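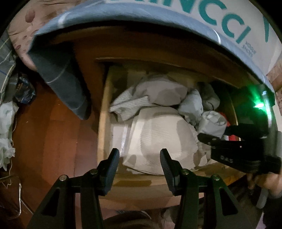
Vol. 6, p. 102

The Braltside Water

The man from Isaksson said the water came from under Braltside, where people lived to be very old. Borghild Eklund asked how old.

"Very," he said.

"Have you met one?"

He had met a cousin of one. He set a bottle on her porch rail and turned it so the label faced her. It had a mountain on it. Borghild had grown up nine miles from Braltside and did not remember a mountain.

"It says Vevlow," she said.

"That's where they bottle it."

"Vevlow's on the river. Downstream of the tannery."

He said the tannery had closed in September. Then he told her that 400 families in the county were already drinking it, and that a doctor had written a letter. She asked to see the letter. He had left it in the car. She said she could wait.

He was gone long enough that she unscrewed the cap and smelled it, then poured a little on the geranium, which had been dying since Easter and could hardly be hurt. When he came back he had a folder but no letter, only a price sheet and a picture of the mountain.

"That's a nice picture," Borghild said. "Where was it taken?"

He turned it over to look at the back.

She bought one bottle. It was a hot day and he had a long walk down to the gate. She put it under the sink behind the bleach, and on Sunday mornings she gave some to the geranium and told it not to expect much.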